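Home & Making | Surfaces

Features Interiors Makers Subscribe

The squiggle returns

Somewhere in a shed in Sawatzky, Ximeng Deng is putting the eighties back on your table. Her pattern, Rulluvel, is streaks of white, pale blue, red and yellow wriggling down a black ground, and it will be familiar to anyone who ever waited for a bus seat to cool.

She drew 52 versions. "Forty were too tasteful," she says.

Trevor Fehr, who sells the stuff at Torora, was a doubter until he ate toast off it. Crumbs vanish. So, for a fortnight, did his reading glasses.

The trick is restraint everywhere else. Plain white walls, a grey floor, a thin silver metal strip down the side, and let the squiggles do the shouting in their vertical bands. Scuffs on the paintwork will hardly get a look-in. 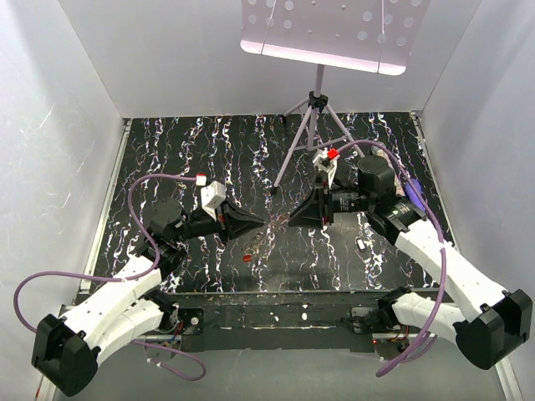

Living with it

Wipe with a damp cloth. Avoid patterned plates, patterned shirts and, Fehr adds, hangovers. A tabletop costs $417, and the colour won't go with your curtains.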